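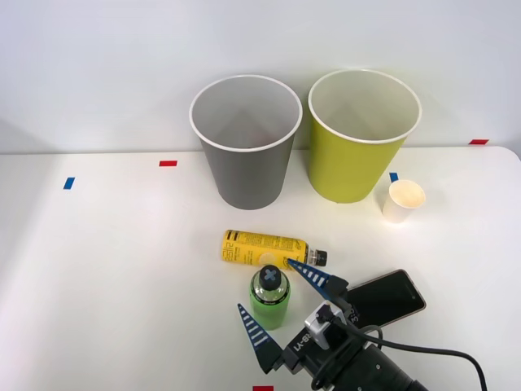 Did the grip force limit ever get written back after the restart, or did the arm go on using whatever was in memory? That was the first thing the lab supervisor asked when we reported the fault, and we didn't have an answer. It took us most of April to get one.

Home | Projects | Reports | Team | Contact

Skedasside Project Report: Loss of Grip Limit During Bottle Handling

1. Background

Our group worked on picking up upright bottles from a table that also holds cups, a bottle on its side and other small items. The arm is an RB-Y1. The grasp planner is our own and is called Tôn. Force limits are kept in a settings file that Prillier, the logging program, reads at startup and passes on to the gripper.

2. What happened

On run 268 the gripper closed on a bottle and kept closing. The limit was set to 50 percent in the file. The log shows the motor at full effort for 5 seconds, until one of us pressed the stop button. The bottle was crushed and the cap came off. The bottle had water in it and some of it got into the cable connector at the wrist. No one was hurt. Nobody had a hand near the fingers, but during setup we often do.

3. Cause

We first blamed the finger pads and lost a week on that. The real cause was the restart order. If Tôn connected before Prillier had finished reading the file, the gripper got no limit and used its default, which is full effort. No warning was shown. The supervisor's guess was close: the old value was not in memory either.

We repeated the startup with the fingers empty and got the same fault twice. Both times Tôn had connected first.

4. Changes

Tôn now waits for a reply from the gripper with the limit in it and will not move without one. We also added a test squeeze on a foam block before every session. The connector was dried and replaced.

5. Not finished

The wait has a timeout of 3000 ms. On a slow start it runs out and the whole program has to be started again. We have not tested the fix with both arms running.

Comments (3)

pluvcombe_lab: We had the same thing with a different gripper. Check that the limit survives an emergency stop too. Ours didn't.

tmk: Why is the default full effort? I would change that first.

Skedasside group: We asked and can't change it on our side. The emergency stop test is on the list for next week.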